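1/7/19

Quick one as I'm on the train at 12 and haven't packed.

So the joke night. Monder asked me to do five minutes at their summer do, clean material only, mixed ages, and I said yes before thinking. I own maybe two clean jokes. One is the parrot one and everybody in that room has heard the parrot one, mostly from me.

Asked Mieke. She sent 19 voice messages, all of them the same joke about a priest and a ferry, told slightly differently. Version four was best. She laughs before the end in every single one so I still dont know what the priest says.

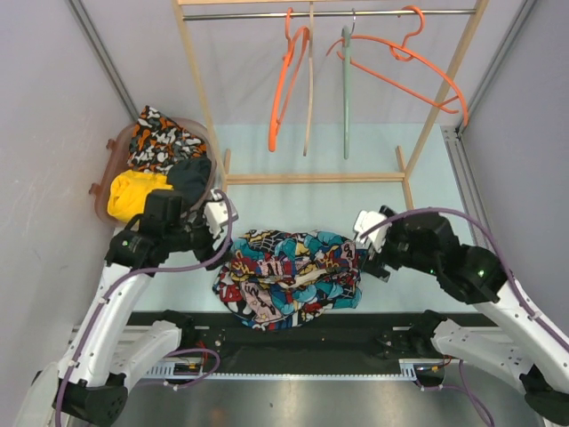

Bart's advice was to open with the one about the man who returns a dead goldfish to the shop. Tried it on Godelieve at lunch. Silence. Then "was it under guarantee?" – which got a bigger laugh from the table than anything I'd said all week, so I'm stealing that. Sorry Godelieve.

What I've got so far:

- goldfish, with the guarantee line
- the ferry, if Mieke ever writes down teh ending
- my uncle and the wedding speech (cut the bit with the goat)

That's three minutes if I talk slowly. I never talk slowly. Karlijn reckons do the uncle last, because people forgive a long story if there's cake straight after. Solveig says drop the ferry. Not dropping the ferry.

Need two more minutes by August. Short ones best, nothing with accents, no mothers-in-law. Leave them in the comments – will read on the train if there's signal.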